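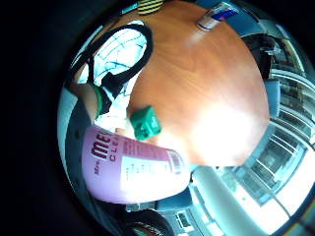
About Komholm

Komholm plans and budgets equipment purchases for companies and school labs that want to teach handling tasks to robots. We do not build arms or sell them. Clients pay us a fixed fee, and we take no commission from suppliers.

The company was started by Ansel Mercado, who came from purchasing, and Slavica Ionescu, who ran a test lab at Gritov. Mercado handles quotes, leases and contract terms. Ionescu writes the technical requirements and attends acceptance tests.

What we do

A planning job begins with the task list. Handling a bottle of Mrs. Meyer's cleaner on a glossy round wooden table in daylight makes different demands than handling a matte carton under shop lights. Surface glare, object size and the reach of the person holding the tool all affect the choice of camera and gripper, so we settle them before asking for prices.

The client then receives a budget in two parts: purchase cost and running cost. Running cost covers spare fingers, straps, cables, storage drives, calibration time and operator hours. Hand-held gripper tools are budgeted separately from fixed arms – they wear differently and are replaced sooner.

Our price file holds 834 line items. Entries older than 18 months are removed or quoted again.

Recent work

For Begay we prepared a phased plan covering 700 hours of recorded handling work, with a decision point before the second group of tools was ordered. For Wastham we reviewed an existing request for quotes and cut it from 174 requirements to a shorter set that suppliers could price. The Wastham order is due for acceptance testing in October.

Working with us

We need a task list, a floor plan and the name of the person who signs purchase orders. A budget ceiling is useful but can follow later. Site visits are charged at cost. Leasing comparisons are included in the fee – financing advice is not.

Page last reviewed August 14, 2026.

This site uses cookies to remember your settings and measure visits. Accept all | Manage preferences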